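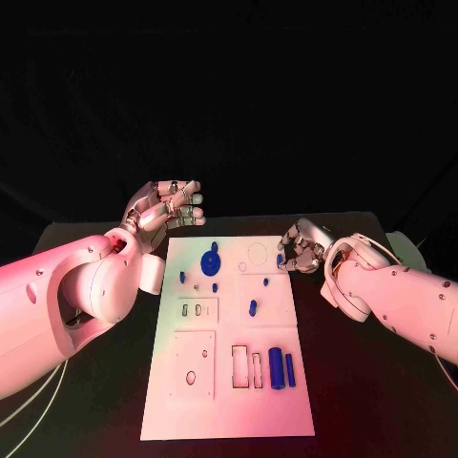
Mamta Vashisht wrote that her first afternoon went almost entirely into learning where her own wrists were, and that the pegs only started going where she wanted once she stopped watching her hands and watched the view from the head. She asked whether the kit could be set slower for new operators. It can. The speed setting is in the session menu and applies to both arms.

Stoseck Plileo Teleoperation Kit

Plileo lets one operator show a two-armed robot a task by remote control. The operator wears a pair of tracked gloves and a headset. The robot's arms and fingers follow, and each run is saved as a demonstration that can be replayed, trimmed or deleted.

The kit is sold for bench work with small parts: placing gears, standing pegs, fitting cylinders to slots. It drives multi-fingered hands. Parallel grippers need the separate Tamuno adapter.

What a session is like

Calibrate the gloves, choose a task name and press the left pedal to start recording. Press it again to stop. The right pedal freezes both arms so the operator can rest or shift position without moving the robot. Most operators work one hand at a time at first and park the other above the board.

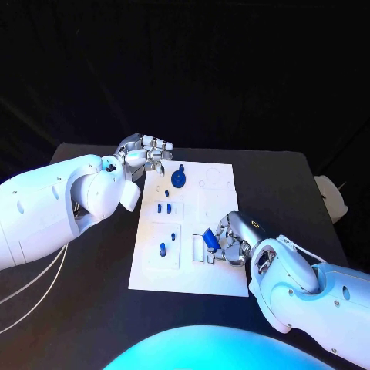
Task board

The board is white with blue parts, which show up well against it. Some places are raised plates, others are only outlines. Cylinders are the hardest part for most people. Tilt is easy to miss from the head view, so bring the lower end close to the slot before straightening the part.

Pegs are easier, but they stand close to other features and both hands may want the same space. Slow down when the hands come near each other. The software warns of contact between the forearms but doesn't check fingers.
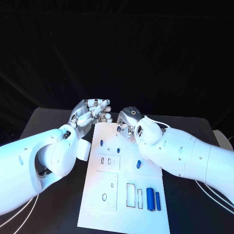 SPECIFICATIONS AND ORDERING

Item number: 193
Arms supported: 2
Recording time per session: up to 42 minutes
Foot pedals: 2
In the box: gloves, headset, pedals, control unit, power supply
Not included: robot, task board, table

Orders ship from the Drenham warehouse. Replacement gloves are sold in pairs, in small, medium and large. The next production run is in July. Please give the model of your robot hands when ordering so that the right finger mapping is loaded on the control unit.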